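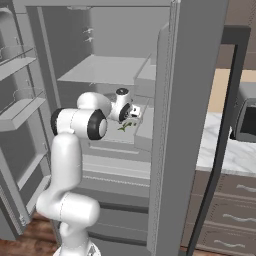
Wednesday, workshop book, Clistow side

In at 8:30. Quentin Gaillard already here with the referral sheets from Women, the drop-in group on the far side of the square. Eleven names on the list, four new. Two of the new ones are carers looking after a husband at home, both without a car, so they go on the delivery round and not the collection list. I moved them myself so the sheet matches the board.

Bed raiser for Mrs. Snorradóttir. Second set of blocks cut and glued last night, clamps off this morning. First set was too low — the carer could not get the hoist legs under the frame. These are 40 mm taller. Recess for the caster drilled with the big Forstner bit, slow, backing board underneath. One block split along the grain at the edge of the recess. Put it in the scrap box and cut another from the same plank. Will not be ready until Friday. Quentin to phone her daughter and say so. Please do not fit three new blocks and one old one to get by.

Over-bed table, the one with the bent upright. Straightened it in the vise as far as I dared. Top still leans toward the user when a full mug is on it. I think the clamp collar is worn and the upright was only half the trouble. Brestusix used to supply the collars but their last price list has only the complete table. Wrote to ask if they have any left in the back.

Money. Balance on the small grants line is 3,000 after the April payments. Set against that:
- 600 for the ramp at the Snorradóttir house (timber and handrail, our labor not charged)
- 200 for mattress covers, wipe-clean, single size
- fuel, still waiting on receipts from the last two rounds

The handrail price may go up. The yard is holding it until the end of the week only.

Ramp. Went out after lunch to measure again. Door threshold is higher than on the first drawing, and whoever measured it went from the mat. With the gradient we want, the ramp now runs past the drain cover, so it needs either a turn or a lift-out section. I prefer the lift-out section. The water company has to be able to get at that cover, and the turn would take up the only spot where the ambulance chair can stand. Sketch is on the next page, in pencil. Check my numbers before cutting anything.

Feeding cups: 10 came back from the washing-up at the drop-in, two with cracked lids. Threw those out. The wide-spout type is what people ask for. The narrow ones sit on the shelf and we should stop buying them.

Visits. Quentin did the Tuesday calls on his own and it took him until roughly seven. That is too long for one person. I will take the north end from next week if somebody can cover the bench in the afternoon.

Still open:
- collar, reply from Brestusix
- fourth block, glue tomorrow first thing
- confirm timber with the yard
- door key for the Women storeroom, the spare sticks, needs filing

Glue pot lid was left off again. New tin is under the bench, left side.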